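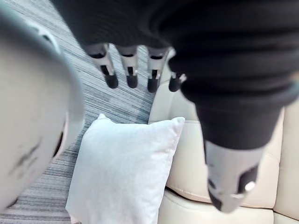 3.2 Floor coverings and seating areas

Figure 2. Gray carpet in a seating area.

The second part of the survey dealt with floors in shared rooms at the Skustunville and Kundadum sites. Carpet was the most common covering near seating, and gray was the color recorded most often. Of the 2,555 floor entries in the Flernora register, 1,589 referred to carpet of some kind. The rest were divided among tile, wood and sheet flooring — the last mostly in hallways.

Each room was entered once, under the covering that took up the largest share of its floor. Rugs laid over another surface were listed separately and are not included in the totals given in this section. Seating was recorded by type and by its distance from the nearest wall, following the Cai room schedule. Rooms in which the furniture had been moved between visits were entered as found on the second visit.

Nearly 40 rooms could not be assigned to a single covering. Most of these had carpet under the chairs and a hard surface by the door, and the two were close to equal in area. They are reported as mixed in Table 4. Wear was graded only for carpet, and the grades are discussed in Section 3.3.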